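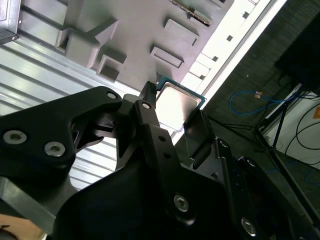 **Ticket:** Desktop unit does not power on
**Opened:** 2022-06-04
**Site:** Goodall bench area
**Priority:** 2

The Kadonik desktop was reported as failing to start after its processor was exchanged. Fans remained still and the display received no signal. The wall outlet and power cord were tested with a second unit and found to be in order.

**Step 1.** Side panel removed. Power supply label checked against the parts list.
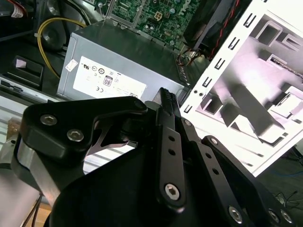

*Power supply in the open case, with 80 PLUS logo on the label.*

**Step 2.** Power supply tested separately for 60 minutes. Output was steady throughout — no replacement is required.

**Step 3.** Processor removed and its contacts inspected under the bench lamp. No damage was recorded. Staff are reminded to hold processors by the edges only.

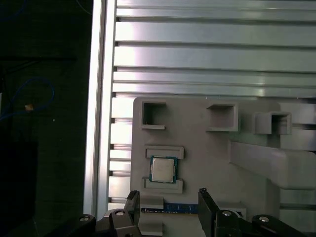
The four-pin connector is to be reseated before the next power test. Should the fault continue, the motherboard will be returned to Tondora under the service agreement, which runs through July.

**Status:** Open, pending retest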